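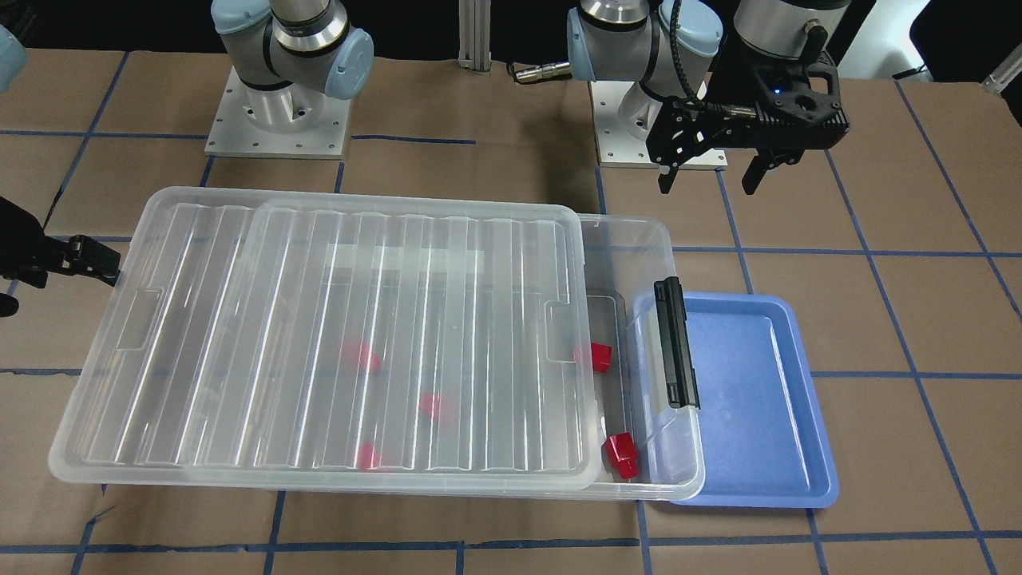 *Fig. 1. Storage box with translucent lid, partly open.*

# Session 3: Does buying storage make a home tidier?

Notes for the household and consumption module. Handout issued 25/02/2019. Please read the Trilledau extract before you come, even if you skim the rest.

## Where the claim comes from

Most advice on tidying rests on a claim so familiar that it hardly gets stated: things are a mess when they lack a container. Buy the container and the mess goes. You will find it in magazines, in shop leaflets, and in a fair amount of academic writing that ought to know better.

I want you to treat it as a claim that could be wrong. Ask what it would look like if it were false. A house full of boxes, all of them closed, in which the people living there still can't find the scissors, would be one answer. Many of you grew up in such a house. I did.

## The three arguments usually made

**The capacity argument.** There are more things than places, so add places. This sounds like arithmetic, but it takes the number of things as fixed. Anyone who has moved to a larger flat will have doubts. Space fills up. Whether it fills *because* it is there is harder to show, and most writers on the subject slide over the gap.

**The category argument.** A container makes you decide what belongs together. I have more time for this one. The weakness is that the deciding is done once, usually on a Sunday-afternoon sort of mood, and the sorting has to be done every day after that by people who weren't consulted. A box for "cables" works until somebody has to decide whether a torch charger is a cable.

**The visibility argument.** See-through boxes are sold on the idea that you can tell what is inside without opening them. Look at how much this depends on. The box has to be at eye level, or near it. It can't be behind another box. The material has to be clear enough to tell one small object from another, and a good deal of what is sold as clear is cloudy. Things at the bottom are hidden by things at the top, however good the plastic. And you have to be looking for something you would know from its side.

Labels are supposed to fix this. Note that if labels are needed, the visibility argument has already been given up.

## The Trilledau study

Your extract reports on a housing block in Trilledau where 19 households were given storage sets by the supplier, Fostberg, and visited again after 14 weeks. The summary says that 11 of them "reported improved order". It is quoted a lot, nearly always in that form.

Read it with these points in mind:

- The households volunteered. People who sign up for free boxes may already be planning a clear-out.
- "Reported" means they were asked. They were asked by the people who had given them the boxes.
- There was no group that got nothing. We can't tell how many households would have said the same after a visit and a chat.
- The remaining eight are dealt with in one sentence. I would like to know much more about them than about the 11.
- "Order" is never defined. It seems to mean fewer things on the floor. Things can be off the floor and still lost.

None of this shows that the boxes made no difference. It shows that this study can't tell us. Students tend to mix those two up in essays, in both directions, and it costs marks.

## A better-designed attempt

The Flosow diaries are duller to read and more useful. Here people wrote down each time they looked for something and gave up. Nobody handed them any furniture. The entries are patchy and some are plainly filled in from memory the night before collection - you can tell from the handwriting - but at least failure is being recorded by the person failing.

What comes up again and again is the second move. An object gets put away with care, then taken out, then put down somewhere near the place it was used. Containers do well on the first move and have little to say about the second. A lid, in particular, adds a step to putting things back, and it is the small extra step that tired people leave out.

I would be careful with that last point. It fits my own prejudices very well.

## Đàm on "resting places"

The Đàm paper argues that the table, the stairs and the top of the fridge are working parts of a household's storage and should be studied as such. Chairs with clothes on them are treated at length. The paper overstates its case towards the end, where almost any heap becomes a system, and I don't think the author could say what would count as plain mess. Still, the middle section is good and short. Use it if you write on question 2.

## Terms to get straight

*Storage*: keeping a thing until it is wanted.
*Disposal by storage*: keeping a thing so as not to decide about it. Lofts, mostly.
*Order*: do not use this word in your essay without saying whose.

## For the seminar

1. Could the Trilledau visits be run again, at the same size, in a way that would persuade you? Say what you would change first.
2. Is a pile on the stairs stored?
3. Bring one advert for a storage product. Write down what it promises, then what you would need to measure to check it. Shop websites are fine, but print the page.

Essays on this topic are due in September with the rest. The reading list on the module page has the old page numbers for Flosow; go by the chapter titles until it is corrected.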